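How to budget for hand-held grippers before you buy any

Reading time: 4 minutes

I've now done this twice, once badly and once fairly well, so what follows is mostly the second time. 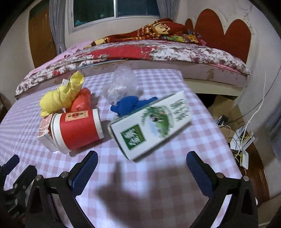

The first time round I priced the grippers and stopped there. Kirkberg wanted 329 a unit, I multiplied, added a bit for postage, and sent the total to Birgit Dreßler, who signs things off. She asked what we'd be picking up with them. I hadn't put down a penny for that! So start with the work and let the hardware come second.

Step 1. Write down where the thing will be used

Ours go into ordinary homes: bedrooms, kitchen tables, wherever there's a flat bit of space. That changes what you need. You want something a person can hold for a good while without their wrist complaining, and you want to know how wide the fingers open before you order. Take a carton, a paper cup and a soft toy out of your own cupboards and measure them. If the supplier can't tell you the opening width in an email, ring them up.

Step 2. Price one full kit

By kit I mean everything one person carries out of the door. My list:

- the gripper, or a pair if you're doing two-handed work
- camera and mount
- spare finger pads (get more than you think, they're the bit that touches everything)
- spare screws and the right driver
- chargers, an extension lead, cable ties
- storage cards, plus somewhere to copy them to
- a padded case
- a bag of household objects

Our kit came to 2419 all in, and the grippers were a much smaller slice of that than I'd guessed. Cables and chargers are cheap one by one and then you need loads of them.

Step 3. Sort out the objects

Mix them up. Boxes and cups are easy to get hold of, but put in some squashy stuff too — plush toys, knotted towels, crinkly plastic bags. See-through things are worth having because they're a pain, and you'd like to meet that pain early. Most of ours came from people's homes and the discount shop. I keep 19 objects in a bag and set a small sum aside every month for replacing them, as cartons go soft at the corners and cups get crushed.

A patterned tablecloth or two is a good buy as well. They fold down to nothing and they change the look of a table for very little money.

Step 4. Borrow before you order

Ask for a loan unit. Mladenović lent us one for a fortnight and Sorin Softić used it every afternoon, and his notes saved us from ordering a handle that was far too thick for Lumturie's hands. Kummont wouldn't lend but did knock the delivery off, so it's always worth asking.

Step 5. Decide how many, then add a spare

We had work for three kits and bought 4. The spare has been out almost constantly, usually while another one waits for a part. If your budget won't stretch to a whole extra kit, buy a spare gripper and leave the rest.

Step 6. Leave the order until you've checked lead times

I ordered in November and the pads turned up well after everything else. Get a delivery date for each line of the quote, in writing, and ask who pays return postage on a faulty one. Then send the whole lot to your own Birgit with the object money on its own line.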